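Last updated: February
Filed under: Working papers / Play and material culture / Miniature furniture

3. Hardware and scale in miniature cupboards

3.1 Sources

The survey draws on two groups of objects. The first consists of cabinet house kitchens recorded in the Pichon inventory, the earliest entry dating from 1751 and the latest from 1819. The second consists of modern play kitchens held in the Pistgate study collection. Seventeen kitchens in the second group had at least one cupboard and were complete enough to measure. Pieces with replaced doors were left out, as were those in which the original fixing holes had been filled.

The two groups were made for different users. The cabinet houses were furnished for adult owners and were handled seldom, if at all, by children. Their fittings follow the proportions of full-size joinery and are often too small to be worked with the fingertips. The play kitchens were made to be used by children standing on the floor, and the size of a fitting is set by the hand.

3.2 Method of measurement

Door height, door width and the greatest diameter of each knob were taken with callipers. For openings cut into a panel, the length and the height at the midpoint were recorded. The ratio of knob diameter to door height was then worked out for each cupboard. Where a cupboard had two doors of equal size, only the left-hand door was used. Depth of the compartment was noted but is not analysed further, as several of the older pieces have false backs.

3.3 Results

In the cabinet house kitchens the ratio of knob to door stayed close to that of the household furniture of the same period. Turned knobs were the usual form. Drop handles occur only in the later entries, and always in metal.

In the modern group the ratio was larger in every case. The knob remains the most common fitting, but its form has become simpler, and mouldings and collars are rare. Cut-out grips, which have no counterpart in the older group, appear on 70 per cent of the kitchens sold under the Sokix and Nastis names and less often elsewhere. Both forms may be found on a single piece. Figure 4 shows a white panel with a rounded oblong slot and a small round knob of light wood, next to an open compartment in pale wood.

Figure 4. Knob and slot on a toy kitchen.

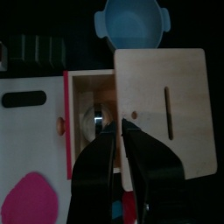

3.4 Discussion

The increase in relative knob size is best read as a change of user. A knob kept to true scale on a play kitchen door would be hard for a small child to grasp and could come loose as a small part. Makers have therefore kept the outline of the door and enlarged the fitting.

The spread of the cut-out grip is less easily explained. It removes one component and one fixing, and cost may account for it in part. Full-size kitchens with recessed grips may also have served as a model. The present sample is too small to separate these causes, and the dates of manufacture for the Nastis pieces are known only from catalogue entries.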